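4.2 Changing over a table-clearing station to shared working

Applies to Timero stations with firmware 3.1 or later. Read section 4.1 first.

In shared working the gripper takes the dark tableware and staff keep the glasses. At the Wenness canteen, which clears 187 covers at lunch, this moved two people from clearing to the serving counter. Agree the new duties with the team before step 1.

1. Set the selector to HOLD. The jaws open and stay open.
2. Check both rubber pads for lint, ragged corners and lifting strips. Replace a pad if a strip has lifted along its top edge.
3. Bring the open jaws down beside the first plate, with one pad close to the rim.
4. Confirm that bare table shows between the pads.
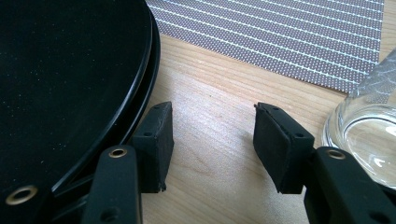 Grenov wrote in after the first month that the checks were quick enough, but that staff used to clearing a table in one pass found it slow to leave half of it alone, and asked for the split of duties to be printed on a card at each station. The card is now supplied (part 800).

5. Select the item class on the panel: PLATE, DISH or PAN.
6. Set the closing force to 35 per cent for the first shift. Raise it only after a full shift without a dropped item.
7. Turn the selector to SHARED. The lamp shows amber.

CAUTION: Keep hands clear of the jaws while the lamp is amber. Staff may reach for glasses only when it shows green.

Note: Black tableware on a pale table gives the clearest edge for the rim search. Placemats may stay down - striped ones need the pattern filter switched on.
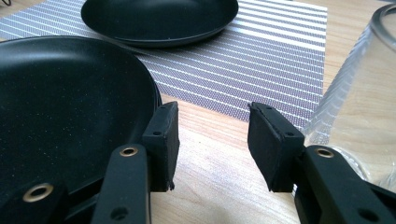

8. Run 3 trial pick-ups with the person who will work the station, then let that person run the same number alone.
9. Record the pad condition and closing force in the shift log.

Note: Where a MacAulay rota system is fitted, enter station checks as working time. Allow for them at the start of each shift.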